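Inicio · Proyecto Ondard · Datos · Preguntas frecuentes

¿Cuántos ejemplos hacen falta por tarea?
Pedimos 835 y aceptamos 619 con cara larga. Los repetidos no cuentan – los modelos ya se aburren solos.

¿Hay que ordenar la sala antes de grabar?
No. Una sala impecable solo enseña a trabajar en salas impecables.

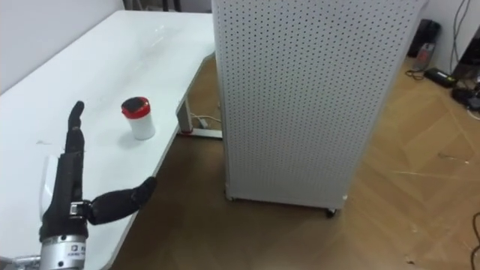
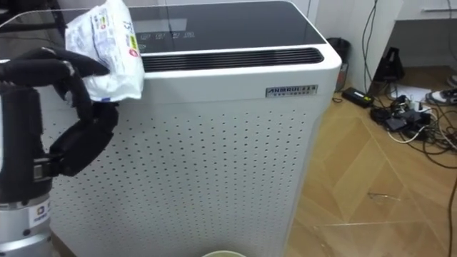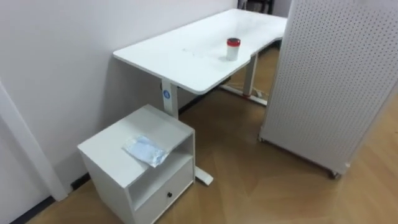

Sala de Clevodley. El recipiente de tapa roja sale en la primera y la tercera; en la segunda, la mano sujeta un paquete blando.

¿Los intentos fallidos se borran?
Se etiquetan. Ernő Orbán los revisa en tandas de hasta 22 – con café.

Compartir 9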